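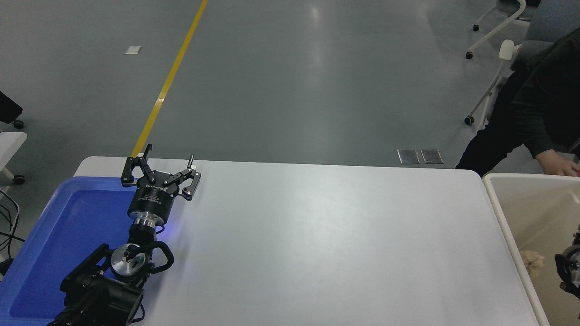 Blue tray at the left end of the table, gripper open.

Notebook, December
Entered by: audio desk

Confessional audio in Gritidska, second pass

Picking up from the last entry. The question is still how much of the confessional speech in Gritidska is continuous and how much has been assembled from separate takes. Fans have argued about this since the reunion, mostly over one line in the lake house argument, where the younger sister appears to say "I never wanted him at the wedding" in a single breath. Half the forum thinks she said it. The other half thinks it was built.

I am not trying to settle what she meant. The measurement is only whether the room tone, pitch and breath are consistent across the sentence.

Material

Source is the broadcast version of the season plus the extended cuts Steinarsdóttir put out afterward. Steinarsdóttir is the production company, for anyone reading this without the earlier pages. The extended cuts matter a lot. They sometimes carry the same confessional with a longer tail, and where the same words occur in both versions we can line them up and see what was taken out.

Total confessional segments after cleanup: 1,122. A segment starts when the speaker's voice enters and ends when it leaves for longer than a normal pause, whether or not we are looking at the speaker. Segments with music under them stay in the set but get a separate tag, as room tone can't be trusted there.

Excluded: the cold opens (they repeat lines from later in the episode, so everything gets counted twice), the sponsor reads, and the entire episode at Idonach. The Idonach episode was recorded outdoors on the ferry landing and the wind covers everything. I tried a high-pass filter on it for most of an afternoon. The speech came out thin and the wind was still there. Leave it out and say so in the write-up.

Method

1. Extract the dialogue track and normalize.
2. Run Gesance for the transcript and word boundaries.
3. Correct boundaries by hand on any segment where the speaker is off screen for part of the sentence.
4. Compare background level on either side of each word gap.
5. Compare pitch on either side of each word gap.
6. Listen on headphones. Mark as flagged only if 4 and 5 both show a jump and the ear agrees.

Step 3 takes nearly all the time. Gesance does well on the parents and badly on the two brothers, who talk over the ends of their own sentences and swallow their consonants. It also places the start of a word too early when there is a breath in front of it. That shifts the gap and makes a clean sentence look edited. I found this only after the first pass, and the first pass count should be crossed out wherever it appears in this notebook. The page with the bar chart is also wrong. I have not redrawn it.

Setting change on Gesance: breath handling switched from "attach" to "separate." Please leave it there until the season is finished. If someone needs "attach" for another show, make a copy of the profile and don't edit the shared one.

Results

Flagged segments: 34.

That is much lower than the fan estimate. The pinned forum thread gives the impression that most of the confessionals were stitched, and its examples are good ones, but they are the same handful reposted. Most cuts in this show are ordinary tightening. A pause comes out, an "um" comes out, a repeated phrase comes out, and the sentence means what it did before. Those do show up at step 4 but usually not at step 5, since both halves come from the same take.

The flagged ones share some features:

- The speaker is covered by other footage at the jump. This holds in every case, which makes sense but also means our flagging may lean toward off-screen speech, since that is where boundaries were corrected by hand. See checks below.
- The jump tends to come directly before a name or a pronoun. "I don't trust / him." "She was always jealous of / my sister." Swapping the object of a sentence is the cheapest way to redirect it.
- They cluster in the episodes either side of the engagement party. The early episodes are almost clean.
- The mother has very few. She answers in long full sentences and it may just be hard to get a blade in.

The wedding line

Flagged, but on the weak side. There is a change in background level between "wanted" and "him." Pitch drops across the same gap, and the drop is larger than anything else she does in that sitting. On headphones I hear it most times. The extended cut has her saying "I never wanted him to feel" and then a laugh, in what sounds like the same sitting, same level, same slight hum from a refrigerator or similar. The words "at the wedding" do not occur near it.

So the likely reading is two takes joined. I would not go further. We don't have the raw interview, and there may be a third version in which she says exactly what was broadcast. The forum will want a yes or no and this doesn't give one.

Also worth logging: the hum. It is present in her early confessionals and missing in the later ones, so it works as a rough marker of which sitting a phrase came from. Her hair and blouse were matched between sittings for continuity, and the picture is no help. The hum is. I've added a column for it. The column is filled in for her only. The others were interviewed in the upstairs room, where there is no hum at any point.

Viewer posts

Second part of the job was to see whether viewers notice. We pulled 3,951 public posts from the episode threads and tagged each one for whether it mentions editing at all, and if so which scene. Retellings and pure quotes were dropped before that count.

Short version: viewers do notice, but they notice by whether they like the person. Posts complaining of editing collect around the younger sister and the fiancé, both popular. The older brother has more flagged segments than the fiancé and hardly anyone mentions it. He was written as the villain from the first trailer and his lines are taken at face value. His worst line of the season, the one about the loan, is in the flagged set with a clear jump at both steps. I could find no post that questions it.

There is a second group of posts that are confident and mistaken. The "dinner toast" is the usual example. Viewers point to the glass, which is full, then half full, then full. The glass is a picture edit. The toast itself runs clean from first word to last in both versions, with plates and a chair audible straight through. Picture continuity tells you the cameras were cut together out of order and says very little about the speech.

Checks still to do

- Take a batch of on-screen segments and correct their boundaries by hand as well, to see if the flagged count moves. This is the main hole in the work so far.
- Blind listening. I know which segments failed steps 4 and 5 when I put the headphones on, and that is not a fair step 6. Somebody else should get a shuffled list with clean segments mixed in.
- Redo the music-tagged segments with pitch only and report them on their own line. Do not add them to the main figure.
- Loudness differs between the broadcast and the extended cuts. Normalizing takes care of the average but the compression is heavier on broadcast and it lifts the room tone in pauses. May be producing false jumps at step 4. Compare on the mother's segments first, as they are the longest.
- The reunion special. Not started. Live audience, several open microphones. Probably needs its own method and its own page.

Notes on wording for the write-up

Use "joined" or "assembled." Avoid "faked." The shorter fan word is fine in conversation but it implies intent, and what we have is a change in level and a change in pitch. Same for the family: describe them by role, as on this page, even though their names are all over the entertainment sites. They signed up for the show. They didn't sign up for the spreadsheet.

Don't describe the older brother's result as clearing him. He may well have said worse in the part we don't have.

Files are in the season folder under "second pass." The sheet called "final" is from the first pass and is not final -- I will rename it when the charts that point at it are fixed.

Next session: blind list, then loudness.

Comments (4)

hallway_mic
On the loudness question, try measuring room tone only in pauses longer than a breath. We had the same trouble on the baking show and the short pauses were all compressor. The long ones were usable.

reunion truther
I have watched the wedding line probably a hundred times and she did NOT say it. Glad someone finally looked at the audio. Is the sheet going to be public?

audio desk
Not until the blind listening is done. The count may change in either direction.

thirdcouch
Went back to the loan scene after reading this. You can hear it on cheap earbuds. I'd posted some pretty unkind things about him that week. Are you planning to do the earlier season too? The ferry trip in that one was indoors, so the wind shouldn't be a problem.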